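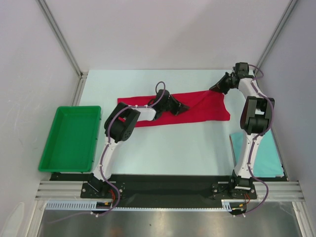

Figure 6-1. Two-arm cell with cloth strip on the work surface, left and right grippers at the strip.

6 Cloth handling cell: set-up and routine care

This section covers the Ulance two-arm cell as delivered with the Lestgate cloth kit. It applies to cells with the fixed base plate and three-sided enclosure. For the open-table version, use Section 7.

Left and right are given as seen by an operator standing at the base plate side, facing the rear wall.

Revised May 25, 2023. Replaces all earlier issues of Section 6.

6.1 Before you start

CAUTION: Both arms can reach the middle of the table. Keep hands, sleeves and tools outside the walls whenever motor power is on.

CAUTION: The arms have no holding brakes. When motor power is removed, each arm will drop under its own weight. Support the forearm before you switch off.

You will need:
Hex keys, 3 mm and 4 mm
Torque driver
Reusable cable ties, narrow
Lint-free wipes
The test strip supplied with the cloth kit (red)
The cell log book

1. Switch off motor power at the controller. Leave logic power on.
2. Confirm that the status line on the operator screen reads MOTORS OFF.
3. Lower each arm by hand until the gripper rests on the table.
4. Clear the table of all cloths and trays.

6.2 Checking the mounts

Each arm stands on a black bracket fixed to the base plate. A loose bracket shows up first as a position error at the gripper, usually at full reach, and is easily mistaken for a calibration fault. Check the brackets before you recalibrate.

1. Hold the upper link of the left arm close to the bracket and push it gently forward and back. There should be no movement between bracket and plate.
2. If there is movement, remove the bracket screws one at a time, clean the threads, and refit them.
3. Tighten the screws in a cross pattern. Use the torque value on the label inside the controller door.
4. Repeat for the right arm.
5. Check that the aluminum rail along the front of the base plate is tight along its full length.

NOTE: Do not use the rail as a handhold when leaning into the cell.

6.3 Routing the arm cables

The purple cable on each arm carries power and signals to the gripper. It must have enough slack for the wrist to turn fully in both directions. Too little slack pulls the connector out of the gripper. Too much lets the cable fall between the jaws and the cloth.

1. Start at the base. Lay the cable along the white upper link and fasten it loosely below the black joint housing.
2. Bend the joint as far as it will go. Adjust the cable so that it does not tighten across the housing.
3. Continue along the forearm. Leave a free arch above the gripper.
4. Turn the wrist by hand to each end stop. The arch should change shape without going flat.
5. Lower the gripper to the table. The arch must stay clear of the jaws.
6. Tighten the ties by hand only. Trim the ends flush.
7. Tuck loose base wiring into the white slotted duct below the rail and close the duct cover, if fitted.

CAUTION: Do not tie the purple cable to the motor wiring at the base. Noise on the signal pair causes false grip readings (fault 150).

6.4 Placing the cloth and tray

1. Lay the test strip flat across the middle-back of the table, long side parallel to the rear wall.
2. Smooth it by hand from left to right. Small wrinkles at the ends are acceptable. The area under the left gripper must lie flat.
3. Place the green tray near the left wall, outside the sweep of the left arm.
4. Any cloth waiting its turn goes folded along the right edge of the table. Check that the right arm can complete its home move without dragging it.

NOTE: The tray position is stored in the job file. If you move the tray, run TEACH TRAY again or the left arm will release over bare table.

6.5 Setting the press height

The left gripper holds the strip by pressing down on it while the right gripper picks up the far end. Press height is set separately for each arm and each cloth thickness.

1. Step outside the enclosure and switch on motor power.
2. Select SETUP, then PRESS HEIGHT, then LEFT.
3. Jog the left gripper down in slow mode until the jaws touch the cloth.
4. Lower in single steps. Stop when the force reading holds steady at 400 on the screen scale.
5. Press STORE.
6. Select RIGHT. Jog the right gripper down to the right end of the strip and close the jaws on a single layer.
7. Raise the gripper slightly. The cloth should lift without slipping at the left gripper.
8. If the cloth slips, lower the left press height by one step and repeat from step 5.
9. Press STORE.

CAUTION: Do not exceed the stored force limit to cure slipping. Worn jaw pads are the more likely cause. See 6.6.

6.6 Jaw pads and cleaning

Lint builds up on the pads and reduces grip. Clean them at the start of each shift and replace them in pairs, every November or when the cycle counter calls for it, whichever comes first.

1. Switch off motor power, supporting both arms as described in 6.1.
2. Open the jaws by hand.
3. Wipe each pad with a dry lint-free wipe. Do not use solvent.
4. Look for shiny patches, splits or lifted edges. Replace both pads on that gripper if any are found.
5. Wipe the table surface and the inside faces of the walls.
6. Remove lint from the holes in the black joint housings with a soft brush. Do not use compressed air, as it drives lint into the bearings.

After fitting new pads, repeat 6.5 in full for that arm.

6.7 Faults

Fault 150: Grip reading unstable. Check cable separation at the base (6.3), then the gripper connector.
Fault 151: Wrist load high. Cable arch too short, or a tie is caught on the forearm.
Fault 153: Arms too close. Both grippers were sent to the same part of the strip. Clear the fault, home the right arm first, then the left.
Fault 160: Press height not stored. Repeat 6.5.

If a fault returns after three resets, leave motor power off and contact MacLeish service. Quote the cell number and the cycle count.

6.8 Log entry, sample

Cell 4. Cycle count 2,309. Left pads replaced, right pads cleaned. Press height reset, left arm only. Left bracket checked, no movement. Fault 151 once on restart, tie at forearm moved, not seen again.
Work by: Kyu-ri Sung
Checked by: Sorcha Chisholm

Spare pads and cable sets are listed in the Cisano parts sheet, Appendix C.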